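Reconditioning notes: timing chain service and used-truck inspection intervals

Issued Nov 29, 2018, to fleet and wholesale subscribers of the Stovero newsletter

Beginning with this issue, used pickups that pass through the Sallholm reconditioning shop are inspected under a revised procedure. The revision covers three areas: how transfer case and differential fluids are recorded, how tire age is reported on the window sheet, and how brake wear is measured before a truck is released for sale. Buyers who order from the weekly list should read the new column headings before comparing a current sheet with an older one.

Timing chain service has also been moved. It was formerly listed under engine options, where it was easily missed. It now appears in the service block, on the same line as the last recorded oil change. If the block is blank, no record was received with the truck. A blank does not mean the work was never done, and the price is not adjusted on that basis.

Fluids

Under the old sheet, a four-wheel-drive truck carried one entry for driveline fluids. The entry was marked either serviced or not serviced. It did not say which of the three housings had been opened. The new sheet has separate entries for the front differential, the rear differential and the transfer case. Each is marked drained and filled, topped up, or level checked only.

Level checked only is the most common result on trucks that arrive with a complete service history. Fluid that is burnt or carries metal is drained in every case, and the drain plug magnet is inspected. Fine gray paste on the magnet is normal wear. Chips or slivers are reported in the remarks column, and the truck is held until the cover has been removed.

Of the 1,484 trucks inspected under the old procedure, 225 had a remark that mentioned the driveline. The remarks were not uniform and could not be sorted by housing, so no breakdown is available. Figures for the separate entries will be printed once enough sheets have been filed.

Tires

Tread depth continues to be measured in thirty-seconds of an inch at three points across each tire, and the lowest of the three is the figure printed. The date code is now printed beside it. The last four digits of the code give the week and year of manufacture. A tire with good tread and an old date code is common on trucks that have been parked for long periods, and the two figures should be read together.

Tires more than six years old are replaced before retail sale. On wholesale units they are left in place and flagged. The spare is included in this check for the first time. Spares on trucks with an underbody carrier are lowered for inspection, and a seized carrier is recorded as a defect.

Where a truck has been fitted with a tire size other than the one on the door placard, both sizes are printed. The odometer reading is not corrected for the difference.

Brakes

Pad thickness is measured with the wheel off, at the inner and outer pad. The earlier practice of reading the outer pad through the wheel has been dropped. Inner pads on trucks that have been used for towing often wear faster, and a sticking slide pin cannot be found without removing the caliper. Rotor thickness is compared with the minimum cast into the rotor. Rotors within the limit are left alone unless runout is out of range.

Using the online list

The Britetness listing page shows the new columns from this week. Fields are filtered from the panel at the left, and the full inspection sheet opens in a separate window.

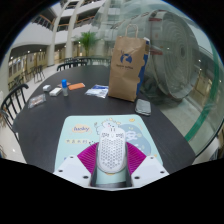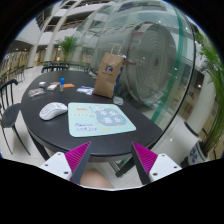 Sorting by date code puts the oldest tire on each truck first, including the spare. Sorting by pad thickness uses the thinnest pad on the axle. Trucks inspected before the change show a dash in the new columns and fall to the bottom of either sort. Saved searches made under the old headings will still run but return no result for driveline fluids; they need to be set up again.

Stock numbers 1,156 through 2,329 are being moved to the Cele lot during November. The list will show the new location once the keys have been logged in. Trucks in transit can be reserved but cannot be test driven, and an inspection sheet issued at Sallholm remains valid at Cele for thirty days. After that the battery, tire pressures and fluid levels are checked again and the sheet is reissued under the same stock number.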